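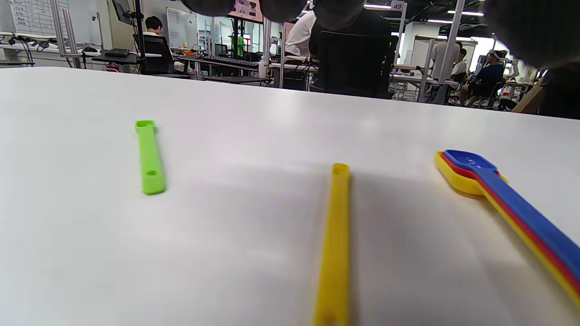 I have driven with a loud exhaust for 11 years, and I want to write something against loud exhausts. My friends in the car club will not like it, but I think many of them feel the same in secret.

When I bought my first hatchback, I paid 502 dollars for a rear section from Buvholm. The seller told me the car would breathe better. Maybe it did, a little. What I noticed was the noise inside the car at 62 miles per hour, a low hum that sat exactly in my ears. After one hour on the highway I had a headache. I told everybody that I loved it.

The problem, in my opinion, is that we buy the sound first and look for the reasons later. We speak of flow and back pressure, and we repeat numbers from a box. Very few of us put the car on a dyno before and after. I did it only with my second car, at a small shop in Sernby, and the difference was so small that the mechanic ran the test again to be polite to me.

I do not say that all aftermarket parts are bad. A stainless system is a good purchase if your old one is rusted and you plan to keep the car. Good welds are worth money. Hangers which fit are worth even more, as anybody knows who has listened to a pipe knocking on the floor all winter. But these are reasons of quality, and a quiet system can have the same quality.

Last August I sold the loud parts and put a Pledar touring muffler on the car. With the labor it cost me 898 dollars, so I cannot pretend it was cheap. Now I hear the engine itself, and also a wheel bearing that I must soon replace. I leave for work at five in the morning and I do not feel ashamed in front of the whole street.

Some readers will answer that a sports car must sound like a sports car. I understand this. I only ask them to drive three hours with the windows closed, without music, and then tell me if they still enjoy it.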